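Saucepan

A saucepan is a deep cooking pan with straight or slightly sloping sides, a flat bottom and one long handle. It is used on a stovetop for boiling, simmering and reheating, and for making sauces, the job that gave it its name. Most saucepans are sold with a lid, though the two are often available separately.

Terms

In American usage, a saucepan has a single long handle, while a stockpot or Dutch oven has two short ones. The line between the types is not firm. Large saucepans often carry a small second handle, called a helper handle, opposite the main one. A saucier is a close relative with rounded lower walls, which make it easier to reach every part of the bottom with a whisk. A very small saucepan without a lid, often with a pouring lip, may be sold as a milk pan or butter warmer.

History

Metal pots with long handles were in use well before the enclosed stove. Cooks working over an open hearth needed to keep their hands away from the fire, and many early pans stood on three legs so that they could be set directly over the coals. Flat-bottomed pans became more common as ranges with a level cooking surface spread through household kitchens.

Copper and iron were the usual materials for a long time. Copper pans that touched food were normally lined with tin, and the lining had to be renewed when it wore thin. Enameled steel offered a cheaper pan that did not rust as long as the coating stayed whole. Aluminum and stainless steel later took over much of the market.

The kitchenware museum in Flerkow holds 671 pans and 844 lids, most of them from homes in the surrounding district. Its catalog, compiled by Fouzia Ghumman and Junaid Minhas, sorts the pans by the way the handle is joined to the body – riveted, welded or screwed to a bracket.

Materials

Aluminum is light and heats quickly. Bare aluminum reacts with acidic foods such as tomatoes, and for this reason it is often anodized or coated. Stainless steel resists rust and staining but spreads heat poorly, so many steel pans have a layer of aluminum or copper bonded to the base. Nonstick coatings are common on lower-priced pans and wear out sooner than the metal beneath them. 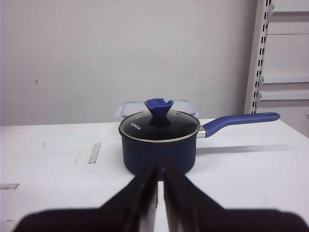

A blue saucepan with a glass lid.

Lids

A lid holds in steam and shortens the time needed to bring water to a boil. Metal lids are durable and can be stacked. Tempered glass lids let the cook check the food without lifting them, but they are heavier and can shatter if dropped or cooled suddenly. Many have a metal rim to protect the edge and a small vent to release steam. Knobs are made of metal, wood, silicone or heat-resistant plastic, and the material often sets the highest oven temperature at which the lid can be used.

Handles

A long handle gives good control when pouring. It also adds weight to one side, and a small pan with a heavy handle may tip when empty. Cooks are commonly advised to turn handles away from the front of the stove. A hole or loop at the end allows the pan to be hung from a hook or rail.

Sizes

Household saucepans in the United States are measured in quarts. A pan of 3 quarts suits most everyday cooking, and few home models exceed 6 quarts. Capacity is usually measured to the brim, so the working volume is smaller.

See also

Double boiler
Frying pan
Saucier
Stockpot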